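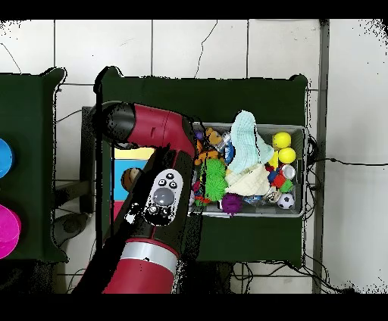 Skiltavetti wrote back that the bridge exercise still strains the lower back, and asked for a version with the feet on the floor. We added one in July.

**Progress, Gotton mat classes**

- 413 places filled out of the grant's 1,000
- the Zistis group now holds the plank for 10 breaths 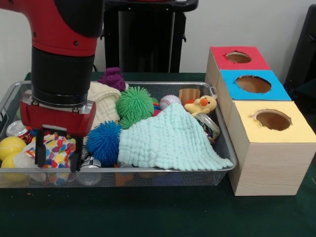

The side-lying series is next – the handout is drafted, and we need 200 copies printed before the fall term.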